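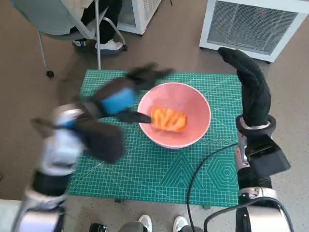 Oliwia Sobczak wrote after the spring surrender period that her officers had stopped reaching into the bin altogether, and that the inner chute was the part she would have paid for separately. Her full comment is kept on file with the other site reports.

## Vokham Surrender Bin, Model 313

The Vokham 313 is a floor-standing steel container for the anonymous surrender of knives and other bladed items. It is supplied to police stations, municipal buildings and community centers.

### Specifications

- Body: welded steel, powder coated
- Empty weight: 111 pounds
- Anchoring: 4 floor bolts, supplied
- Locks: two, keyed differently
- Chute: angled, with an anti-retrieval baffle
- Finish: dark blue or gray

The opening accepts kitchen knives, folding knives and most fixed blades. Swords and machetes must be handed to an officer at the counter. Firearms, ammunition and fireworks must not be placed in the bin under any circumstances.

### Emptying

Two authorized persons must be present, each holding one key. The inner liner is lifted out by its handles and sealed with a numbered Tiridine tag before transport. Tag numbers are entered in the log supplied with the unit. Liners should be replaced when the base shows punctures.

Bins of this model have taken in over 4,000 items since the first units were installed in Chauhan County.

### Ordering

Units are built to order by Trosex. Delivery is to the ground floor only; installation is quoted separately. Agencies requesting bilingual signage should state the languages when ordering. Replacement keys are issued only on the written request of the agency named on the original order.

Sales: Narendra Bhatt
Parts and liners: Ritu Joshi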